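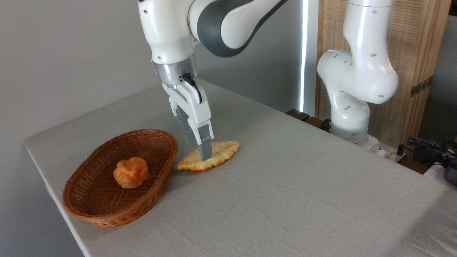
The gripper over the leaf pastry, with the bun in the basket next door.

Home | Guides | Methods | Downloads | Contact

Scoring grasps on flat objects without fooling yourself

We spent most of February convinced that our grasp policy was excellent. It was excellent at round things. Then Peiyu Deng put a flat pastry on the cloth and our success rate went somewhere quiet to lie down. What follows is the scoring method we use now at Nikwood, and you can copy it with any two-finger gripper and a free afternoon.

1. Split your test set by height before you run anything. A puffy bun forgives a bad approach. A flat leaf leaves the fingertips almost no room above the table, so a small height error becomes a conversation with the tablecloth.

2. Keep the cloth on. We know it wrinkles. Kitchens have wrinkles too, and a policy tuned on bare tabletop will be rude to fabric later.

3. Log the hover pose separately from the grasp. Stop the arm with the fingers over the object, save the joint angles and wrist pose, then carry on. Haoran Jiang wrote a script for this called Godow. The name means nothing and he won't discuss it.

4. Score each trial twice. The first mark is for the pick: did the object leave the table and stay up for two seconds? The second is for the place: did it end up inside the basket, touching nothing outside the rim? Don't average them. We did, and got a lovely number that described neither.

5. Have someone who didn't train the policy do the marking. Zixuan Qiu is merciless and works for tea.

6. Move the object between trials. Turn it as well – a leaf shape has a long axis, and your policy may be quietly fond of one direction.

Our last run was 458 trials. Of the failures, 23 were the fingers pressing into the cloth beside the pastry and closing on nothing but fabric. Under the old averaged score those had vanished completely.

If your numbers drop when you switch to this, leave the threshold alone for a day. Retrain with more flat objects first, and check the fingertip offset before that. Ours was wrong.

Next: Calibrating fingertip offset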